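"A shelf is not a toy library"

09/03/2020

The toy library in Tokavham opens at nine, but the coordinator is there from half past seven, and she asked me to come at this hour, when it is possible to talk. She made tea for both of us in a kitchen that is also the repair room. She preferred that I do not use her name, for the reason that the library belongs to its members and she is, in her words, "only the one with the keys."

I wanted to know how such a place survives when a family can order a new plastic garage from the sofa and have it on Thursday.

"People ask me this with pity," she said. "But we have 491 member families now. When I began, we had 39. I don't think this is a dying thing."

The library lends toys, puzzles, board games and a few ride-on cars for three weeks at a time. The yearly fee is 95 dollars, and families with a concession card pay half. For the first years everything was kept in a church hall and had to be packed away each Saturday before the evening service. The present building was a showroom of Van Damme, a tile business, and the floor near the entrance still changes colour every two metres.

She told me that the collection has 1,818 items on the catalogue, and that each of them has a card with the number of pieces written on it. A puzzle with one piece missing goes to a separate shelf and is lent without fee. I was surprised to hear that this shelf is popular.

"Some parents take only from there," she said. "A child of three does not mind if there is a hole in the cow."

We spoke for a long time about what is borrowed and what is not. The electronic toys go out very quickly, she explained, and they come back quickly too, often in the first week. Train sets are kept until the last possible day. Wooden blocks are in the middle. They are rarely the first choice of the child, but they are renewed more than any other item.

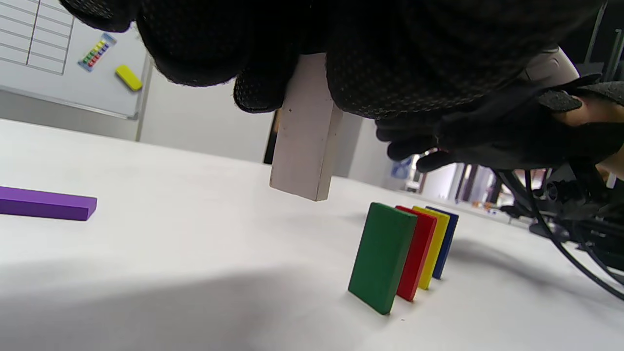 Photo: Dralletlow Community News

"I grew up with blocks because we had no other thing," she told me. "So I was suspicious of them. When I see a parent who wants only wood, only natural colours, I think, please, let him have also the ugly dinosaur. He will love the ugly dinosaur."

She laughed at this, and then became more serious. In her opinion the debate about good and bad toys is mostly a debate among adults. What she observes at the counter is that children want what another child is holding, and that they want it less when they get home. Lending suits this very well. The toy goes back, no one has wasted money, and the cupboard at home stays the same size.

Of course there are difficulties. The catalogue runs on a program called Tundix, which was written for a school library and insists that every item must have an author. For years the staff typed "none" in this field. Now they type the name of the street from which the donation came, and this has proved to be useful, as she can see at once which streets have not given anything lately.

Cleaning is the larger work. Each item is wiped on return, and the dress-up clothes are washed in the machine behind the kitchen, which was running during our whole conversation. "If you want to help us, don't bring us toys," she said. "Bring us one hour on a Friday and your own rubber gloves." The library also needs somebody who can sew. There is a box of puppets waiting for mouths.

I asked about donations, because I had noticed a handwritten sign on the door saying that these are closed until September. She sighed a little. After Christmas people clear their houses, and in January the verandah was so full of bags that the door could not be opened from inside. Half of it was broken. "They are generous, but they also don't want to drive to the tip," she said.

Her own favourite item is a marble run which was given by a kindergarten in Dralletlow when it closed. It has been repaired so often that she doubts there is any original part in it. It is not lent out. It stands in the corner near the window, and fathers who wait for their children to choose are usually found there.

At five to nine there was already a pram at the glass. She finished her tea standing, put the cup in the sink and looked for the keys, which were in the pocket of her apron. The first family wanted to return a drum kit. They had kept it for two days.

The Tokavham Toy Library is open Tuesday to Saturday mornings, and on Mondays by arrangement. New members should bring proof of address and a strong bag.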